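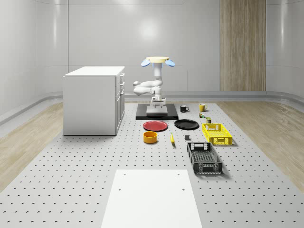 Le retour de balle Clitinlow se monte-t-il sur un panier d'extérieur ?

Il se fixe sur tous les cercles de diamètre standard, dehors comme en salle, du moment que le filet est accroché par des boucles ouvertes ou des crochets en queue de cochon. Sur un cercle à filet métallique soudé, il faut passer par les colliers longs, vendus à part.

Retour de balle Clitinlow, par Gurkel
Basket > Entraînement > Tir
Prix : 49 €
En stock, coloris noir ou orange

Un tir réussi, et le ballon revient dans les mains du tireur. C'est tout le principe du Clitinlow, et c'est un vrai bonheur dès qu'on s'entraîne seul ! La goulotte s'accroche sous le cercle, le ballon tombe dedans et repart vers le joueur avec un rebond franc, assez vif pour enchaîner sans perdre le rythme. On la tourne à la main vers l'aile, le corner ou l'axe, et on reprend sa série.

Caractéristiques

Goulotte : tube d'acier laqué, diamètre 19 mm
Poids : 6 kg
Fixation : crochets gainés, colliers en option
Orientation : à la main ou à la perche (fournie)
Ballons : tailles 5, 6 et supérieures
Usage : intérieur et extérieur
Montage : à deux, avec un escabeau stable
Rangement : goulotte pliable, housse fournie
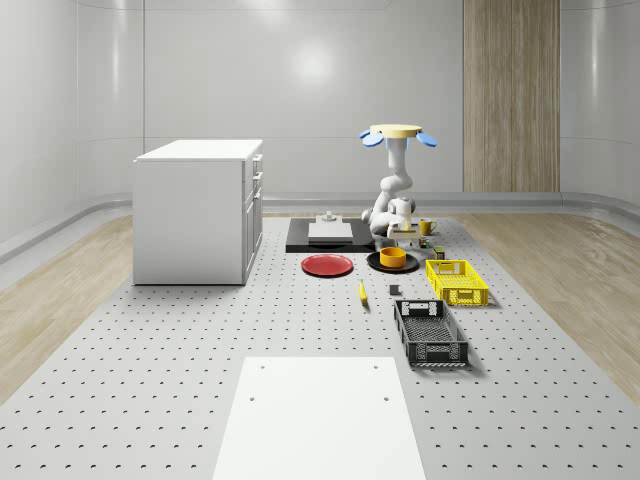
Ankica Georgiev
Entraîneuse de jeunes et responsable de la sélection basket

J'ai commencé à poser le Clitinlow au gymnase en août, à la reprise, quand les créneaux sont vides et que les filles viennent tirer avant la séance. J'avais déjà connu d'autres modèles, dont un grand filet sur roulettes, très efficace mais qu'il fallait pousser à travers tout le terrain et ranger derrière les tapis de gym (ceux qui partagent une salle avec la section gymnastique me comprendront). Avec celui-ci, on accroche, on tourne, on tire.

Ce qui me plaît le plus, c'est le rythme. Une joueuse qui court après son ballon entre deux lancers francs passe la moitié de sa séance à trottiner, et elle revient sur la ligne essoufflée, les appuis n'importe comment. Quand le ballon revient seul, elle garde les pieds en place, elle retrouve la même prise, le même coude, la même respiration. Pour le travail du geste, je ne connais pas beaucoup de matériel à ce prix qui rende autant service !

Les tirs ratés, eux, partent où ils veulent. La goulotte ne récupère que ce qui passe dans le cercle, et il faut le savoir avant d'acheter. Pour des débutants qui marquent encore peu, je conseille de se rapprocher du panier et de travailler d'abord à la planche, main forte puis main faible. Les plus petits adorent voir le ballon leur revenir et en redemandent.

Réglages et petits détails

La perche d'orientation sert surtout quand on est seul. On glisse son embout dans l'anneau de la goulotte et on pousse doucement vers la position voulue. Le cran est ferme, un peu dur les premières fois, puis il se fait. Évitez de tirer vers le bas : la goulotte est faite pour tourner, pas pour qu'on s'y suspende, et les dunks sont évidemment à proscrire tant qu'elle est en place.

Pour les tirs à trois points, le rebond arrive un peu court. Deux solutions : avancer d'un pas pour capter le ballon et reculer derrière la ligne, ce qui fait un très bon exercice d'appuis au passage, ou ajouter la rallonge Sketholm, qui s'emboîte au bout de la goulotte et allonge nettement la trajectoire. Avec un ballon de taille 5, plus léger, le retour est très doux. Pensez à vérifier la pression, un ballon mou s'arrête en route.

Côté panneau, rien ne frotte sur les modèles classiques. Sur un cercle à déclenchement, posez les crochets sur la partie avant et laissez le ressort dégagé. J'ai aussi fait l'essai sur un panier mural de cour d'école et la pose a été plus rapide qu'en salle. 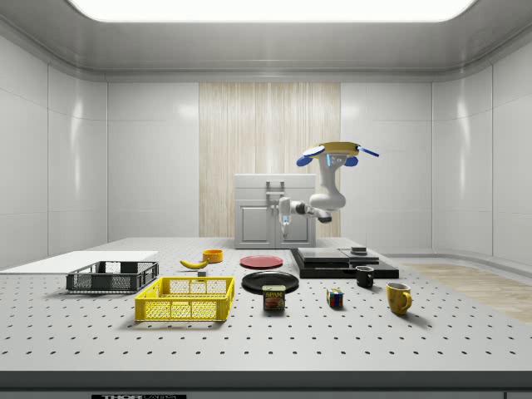 Vue de synthèse : bras robotisé blanc, meuble à deux portes et panneau veiné bois.

Une séance pour l'essayer

Lancers francs pour s'échauffer, goulotte dans l'axe, jusqu'à en mettre 6 de suite. Ensuite on passe à 45 degrés côté droit, tir à mi-distance avec la planche, puis même chose à gauche. On termine par du catch-and-shoot : le ballon revient, on l'attrape en sautillant vers l'extérieur, on se cale et on tire sans dribbler. À deux joueurs, l'un tire et l'autre défend sur le retour du ballon. C'est bruyant, ça chambre beaucoup, et tout le monde transpire.

Au club de Vukadinović, où j'interviens le soir à partir de 19 h, les cadettes en ont fait un concours à part entière, avec un classement au feutre sur la porte du local à ballons. J'ai renoncé à l'effacer.

Entretien

Un chiffon humide suffit pour le laquage. Dehors, rentrez la goulotte en hiver et regardez les crochets de temps en temps, la gaine finit par marquer si le filet est très serré. Les gaines de rechange sont disponibles à l'unité.

Contenu du carton

Goulotte pliable
Jeu de crochets gainés
Perche d'orientation
Housse de rangement
Notice en français

À prévoir en plus selon votre panier

Colliers longs pour filet métallique
Rallonge Sketholm pour le tir à longue distance
Gaines de rechange Gurkel

Livraison et retours

Expédition depuis notre entrepôt sous 5 jours ouvrés. Le carton est long, prévoyez quelqu'un pour le réceptionner. Le produit peut être retourné s'il est complet et dans sa housse, même après un premier montage.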